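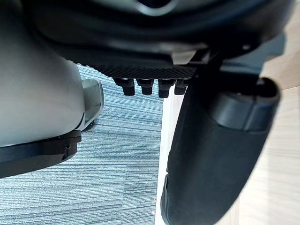
Chapter 7
Interfacing and Support Fabrics

Terms in this chapter: interfacing, fusible, sew-in, woven, nonwoven, hand, drape, bubbling, test square, turn of cloth

By the end of this chapter you should be able to choose an interfacing for a given fabric, cut it on the correct grain, fuse or baste it in place, and tell from a test square whether the choice was right.

7.1 What interfacing does

Interfacing is a second layer of fabric placed between the outside of a garment and its facing. It keeps a collar from collapsing, gives a buttonhole something to grip, and stops a neckline from stretching while it is being sewn. You met it briefly in Chapter 4, where the shirt pattern called for a strip along the button band. In this chapter it is used in larger pieces.

Most garments need it in only a few places: collar, cuffs, waistband, front facing, and pocket flaps. A tailored jacket may need it across the whole front. Upholstery and bag making have their own support materials, which are heavier and are usually sold by thickness. They are covered in Chapter 12.

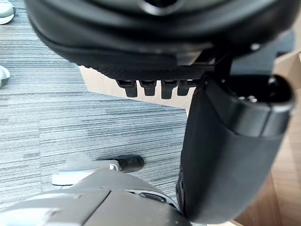

Figure 7.1 Underside of a padded chair seat, with a band of black mesh at the lower rim.

Interfacing should be no heavier than the fabric it supports. Drape the two together over your hand before you buy. If the pair folds sharply, like paper, go down a weight. If you can't feel any difference from the fabric alone, go up one. For a medium cotton of 200 grams per square meter, begin with a light woven interfacing and test from there.

7.2 Fusible and sew-in

Fusible interfacing has adhesive on one side and is bonded with heat. Sew-in interfacing has none and is held by the stitching. Fusible is quicker. Sew-in is the better choice for velvet, for beaded or sequined cloth, and for anything that can't take a hot iron.

Both kinds come in woven and nonwoven forms. Woven interfacing has a lengthwise grain and a crosswise grain, and it is cut to match the piece it backs. Most nonwovens can be cut in any direction, though a few stretch more one way than the other. Pull on a corner both ways to find out.
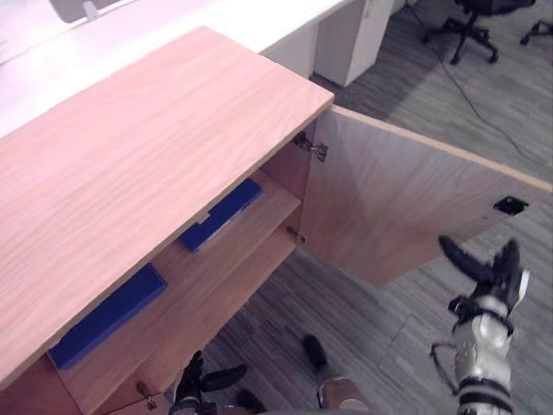 Padov, August

The workroom at Shih had one bolt of coat wool and three interfacings to choose from. Ingvar Hjaltadóttir, the head cutter, labeled the order 1479 and cut a test square for each. The first bubbled after steaming. The second held, but the lapel would not roll. The third was a sew-in canvas, and it added more than 30 hours of hand basting to the order. Her partner, Yung-ching Leung, wanted to try the second again, cut on the bias. They did, and the lapel rolled. The coats were made that way.

Keep this account in mind when you reach Exercise 3. The interfacing stayed the same and only the grain changed.

7.3 Making a test square

Cut a square of your fabric and a smaller square of interfacing. Fuse the smaller one to the center of the wrong side, following the maker's directions for heat and time. Let it cool flat. Then fold it, crush it in your fist, and look at the right side for a ridge where the interfacing ends.

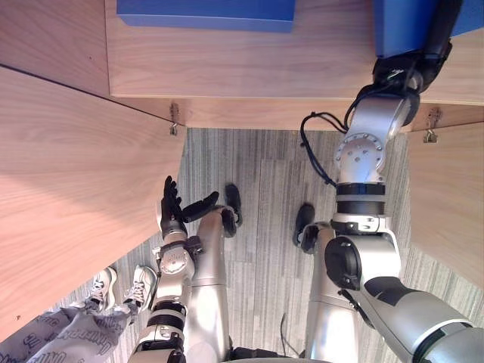
Figure 7.2 A light wooden table with a blue box on top.

Write the fabric, the interfacing, and the iron setting on the square in pencil and keep it in your sample folder. You will need it again for the collar in Section 7.5.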